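The Bridge at Hladun

My brother-in-law has refused to speak with me for the whole evening, and it is because of a bridge eleven centimeters long.

We are in the hall at Nevoter, in the big room behind the swimming pool, and the game has started one hour late. It is always late. The tables came from two different schools and do not have the same height, so the river Ondine makes a small jump in the middle of its course, and every year the same man says that now we have a waterfall. He said it this morning. We laughed, because he had driven all night to say it.

The battle is the crossing at Hladun. It is not a famous battle. You will find it in two books, and one of them copies from the other. An army of a duke wished to go over the river, an army of a different duke wished that it did not, and for a long wet day they pushed each other back and forth over a bridge made for hay carts. In the evening both dukes wrote to their wives that they had won.

We have 2,541 figures on the table. I know the number because I packed them, and because my brother-in-law painted more than half and wants this to be known. He has the blue army, I have the white. It was decided by a coin in his kitchen, and he has looked at me since then as if I had prepared the coin.

The bridge I built myself. I took the measures from a drawing in the better of the two books, and I made the railings from matches and the stones from cork. I was proud of it. I brought it to Nevoter in a bread box, wrapped in a towel, and I put it down on the Ondine very carefully, one bank and then the other. Then my brother-in-law came with his first battalion, on its nice new bases, and the bases did not fit between the railings.

They were too wide by two millimeters, not more.

"You have the old bases in your mind," he said.

"You have changed the bases," I said.

"In May. I told you in May."

It is possible that he told me in May. He tells me many things, mostly while I am driving. I proposed that the blue battalion could stand on top of the railings, a little above the bridge, and we would all understand what was meant. He said that his grenadiers were not pigeons. The umpire came, a patient woman with a tape measure around her neck like a tailor, and she opened the rules and found nothing about it. She went away to think and to drink a coffee.

So the battle of Hladun stopped for some time, with two armies looking at each other over the water and nobody able to cross. A boy of nine or ten years, who belonged to one of the other tables, stood beside us with a sandwich. He looked for a long time at the bridge. Then he asked who was winning.

"It is complicated," said my brother-in-law.

"Why don't they go through the water?" asked the boy.

I explained to him that the Ondine was high that day after the rain, and that the book says it was impossible for men on foot. The boy wanted to know how high. I had to say that the book does not give it. My brother-in-law was now looking at the river also, with an expression I know from card games.
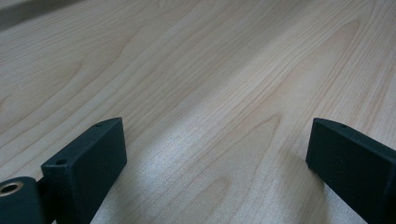

Hladun, 24 February 2019

We have come to see the real one. It was forty minutes with the car from Nevoter, and the others had gone to the Botivel for breakfast, where they make eggs in a pan so big that it has two handles. We said we were not hungry. In the car he still did not speak, but he shared his chocolate with me, and he turned down the radio when I had to look for the road.

The bridge is not there. There is a newer one, of concrete, with a bus stop at its end and a sign that forbids heavy trucks. Of the old one you can find a piece of wall on the east bank, under ivy, about which I was quite excited. I put my hand on it. My brother-in-law was walking up and down along the water with his trousers in his socks.

"It is not so wide," he said.

They were the first words since the evening. I answered that it was certainly wider in those days, since the mill upstream takes a part of it. He broke a branch from a willow, leaned out, and put it into the river until it touched the bottom. Then he pulled it out and held it against his leg. It was wet to a little above the knee.

"In February," I said. "And without three days of rain."

"A tall grenadier," he said.

"All grenadiers are tall. You can't put only the tall ones in the water."

He sat down on the grass, and I sat down also, although it was cold. On the other side a woman came out from a house and hung up blankets on a line. I tried to imagine the white army behind her, my army, with its guns in the garden. I have imagined this place for six years and I always had the hill on the wrong side. On my table it is to the left of the road. It is to the right, and it is a very small hill, I would not have given it to anybody as a defensive position.

"The hill is wrong," I said.

He looked at it. I was waiting for him to enjoy it.

"The book has it on the left," he said after a while. "I would have put it on the left too."

A bus came and stopped at the end of the bridge, and no person got out. The driver waited his minute and continued. We stayed until our hands were hurting, and then he washed the mud from his shoes in the Ondine, first one and then the other, holding my shoulder.

In the car he said that he could file the bases. It was two millimeters, one on each side, and it would be an afternoon of work for the first battalion if somebody would help him to hold them. I said that I could also take off one railing. In the war they would surely have burned a railing, on such a wet day, to make soup.

"Which one?" he asked.

"The left one."

"Mine or yours?"

I had to think, because it depends on where you are standing. We were already past the mill when he began to explain to me how he would do it, and which file he would use, and I listened this time and tried to keep all of it in my head until Nevoter.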